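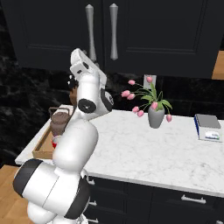
1/ OK so the Flivora results are finally in and I've been dying to post about them! Everything was trained in simulated kitchens, 405 of them, all with different counters, cabinets and clutter.

2/ The trick (borrowed from our old Etley code) is that we swap the clutter every episode but keep the task fixed. One run it's tulips and a teapot on a tray, the next it's whatever the sampler feels like.

3/ 3,829 episodes total. With clutter swapping the policy hit 81% on kitchens it had never seen. Without it? 30%. I reran that one because I didn't believe it.

4/ Flowers are still the worst, by the way. In our runs droopy stems wreck the path planner way more than books or cups do.

5/ We haven't tried the real arm yet, so please don't ask me about transfer (ok, ask me a little). Rirkard baseline numbers go up once the Hamann cluster lets me back in the queue.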